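Can a Machine Put the Kitchen Away Yet?

Readers of this blog have asked whether household robots are close enough to plan for. My position, after a morning spent at Sirkance and a fair amount of reading, is that they are close for some chores and distant for most of the rest.

The question matters to me professionally. I manage supplies for Eltlow, a small residence for older adults, where much of the staff day goes to putting things back: jars into baskets, baskets onto shelves, shelves into order. It is dull work and hard on the wrists. A machine that did only this would be welcome.

Loan Chu, my host for the visit, advised me to disregard any demonstration in which every object is the same. Identical boxes have been handled by machines for decades. A home offers glass beside wire beside soft plastic, and each calls for a different grip. She considers clear glass especially troublesome, as a camera may read the wall behind a jar in place of the jar itself.

The work set out on the table was of the ordinary kind – two clear jars with black lids, a few baskets, and a black gripper overhead to deal with them.

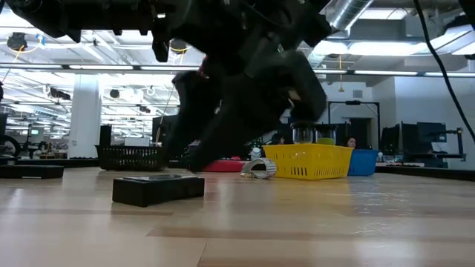

What I would ask before buying

My list for any supplier is short. How long does the machine run before a person must step in? Will it handle a jar it has never met? What does it do after dropping one? The last question received the least satisfactory replies, including from Fondura, whose brochure runs to 8 pages and does not mention breakage.

I would also ask about pace. Our pantry holds 975 items at full stock, and a careful employee can restore one shelf in seven minutes. A slower machine may still be worth having if it works overnight, provided that it does not need watching.

For the present, Eltlow will keep its four part-time pantry staff and will review the matter again in January.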